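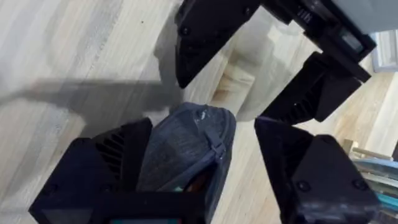 A reviewer of the abstract asked why the planner needs to know anything about cloth at all, if the fingers close from four sides and the object has nowhere to go. Fair question, and most of the talk is an answer to it. Read it out before the title. Then title, Pollonden, 24 October 2018, and go on.

Opening (two minutes)
The subject is the software between the wrist camera and the finger motors. Mechanical design is out of scope, send those questions to the break. Hurby is the planner. Drerkavine is the logger and replay tool. People mix them up, so say both names slowly the first time.

Short answer to the reviewer: closing from four sides is only symmetric if the object is stiff and in the middle. A pouch is neither. Point at the two lower fingers with the navy fabric between them, and the upper one with its tip short of it. In Hurby each finger has its own contact estimate, and a picture like this should give four different values. The first version had one value for the whole hand.

Perception
Camera is at the wrist, so the fingers are in view all the time. We mask them with a rendered model at the current joint angles. The mask is grown by 7 pixels to cover calibration error. Less than that and dark finger edges get into the object segment.

Dark cloth next to black fingers is the hard case. Color gives very little. Segmentation runs on texture plus depth, and depth is poor at this range, so in the last part of the approach texture carries most of the weight.

Shadows. The long gray one on the floorboards at the left is from the arm. Soft edge, dark on pale boards, moves with the wrist. The old segmenter labeled such regions as object when they touched the fabric. Now we predict the direction the shadow should move from the commanded wrist motion and drop any region that agrees. The test needs motion, so it is switched off when the wrist is at rest. Say this before someone asks.

Zipper pulls. Small, dark, hang free of the seam. We do not detect them. A fingertip landing on one reads as stiff contact and the controller stops closing early. Open issue, it is in the tracker.

Control
Seven states in the closing sequence. Do not read them out, the diagram is in the handout. Only two matter today:

Settle. After first contact the finger holds position while the others keep moving. Hold ends on a force change, with a timeout behind it. In August the timeout was fixed, and fabric was still creeping when it expired. It is now scaled by the stiffness estimate.

Rebalance. Fingers with contact back off by a small step, fingers without contact advance. Loop until at least three report contact or the step limit is reached. On a narrow object two opposed fingers are enough, and the planner may accept that at the limit. The acceptance threshold was tuned by hand. Admit this.

Rates: vision is slow, force is fast. The force loop never waits for vision. If a frame is late the controller keeps the last mask and raises the uncertainty on it. We tried extrapolating the mask and took it out again, it made the logs impossible to read.

Results
2,482 logged attempts in total, 1,349 of them on cloth or other soft items. All results in this section are for the soft set. Rigid items were solved well enough by the old planner and I have nothing new on them.

Shadow errors: 31 left in the soft set after the motion test. Most are from the wrist being at rest, see above. Show the replay here. If the replay does not start, use the still and talk through the contact values from the printed sheet.

Dlamini, the simulator, predicted far fewer failed closures on fabric than the hardware gave. Its cloth model has no thickness. We keep it for regression tests of the state machine and do not tune thresholds in it any more.

Tooling
Every attempt is stored with joint angles, finger forces, frames, masks and planner state on one clock. Replay feeds the recorded frames to the current build and flags the first state transition that differs. Transitions after the first one are not compared, the recorded frames no longer match what the new build would have done.

Log format changed once. Converter is in the Drerkavine repository, old logs lose the per-finger timestamps.

Questions
Likely: why no tactile skin. Answer: motor current only, by choice, cost and wiring.
Likely: learned grasp policy. Answer: segmentation is learned, the state machine is written by hand, and a comparison has not been run.
Repeat each question into the microphone before answering. Leave the opening slide up.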